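PRESS RELEASE
20 Oct 2021

Brastambridge gets its table tennis league back, and I'm over the moon

Hello, Tiburcio Chávez here, league secretary and a keen (if slow) player. After a long gap with no matches at all, the Brastambridge Table Tennis League is starting again next month, and we have room for anyone who fancies a game.

We've got 19 teams signed up already, three more than we had before we stopped. Most of them will know each other of old, but there are some new names too, including Grurent Juniors, who are all under 14 and quite frightening at the net. Matches will be played in the evenings at the Piątek Hall on Mill Lane, which has had its floor sanded and its lights replaced over the summer. If you ever played there under the old yellow strip lights you'll know what a difference that makes!

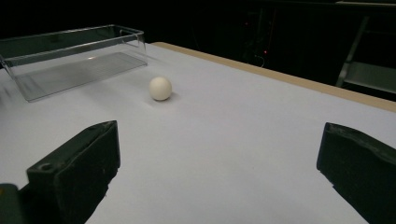
The money side took a while. We needed £330 for the first block of hall hire and raised most of it at our open day in July, where Fulgencio Varela ran a beat-the-champion table from ten in the morning until gone five. He lost twice, both times to the same nine-year-old, and he has asked me to put that in writing. The rest came from the cake stall and a very generous raffle.

Fulgencio will also be running beginners' sessions before the league matches, from six until seven. They cost £2 a go, bats can be borrowed, and you don't have to join a team afterwards. He starts everyone off with the serve: flat palm, ball thrown up straight, hit it on the way down. I've been playing for years and he still tells me off for mine.
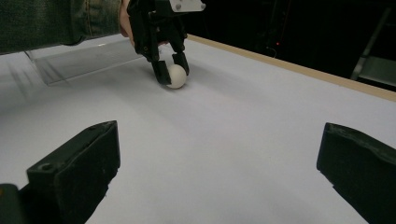 A small white ball, held just above a white surface.

A word about the trophy, as people keep asking. Yes, it's still called the Broken Cup, after the handle that came off on the bus home from the first final, and yes, it will be played for again in the spring. We had the handle glued on once and there were complaints, so off it stays.

Team entry is £80 for the season, which covers every home match and the balls. Single players can put their names down and we'll find them a side. You'll need soft-soled shoes, please, and a dark shirt if you have one.

Forms are at the Piątek Hall front desk and in the library. Local papers and newsletters are very welcome to print any of this, and if you'd like to come along and talk to the players, leave a message for me at the hall and I'll ring you back.

ENDS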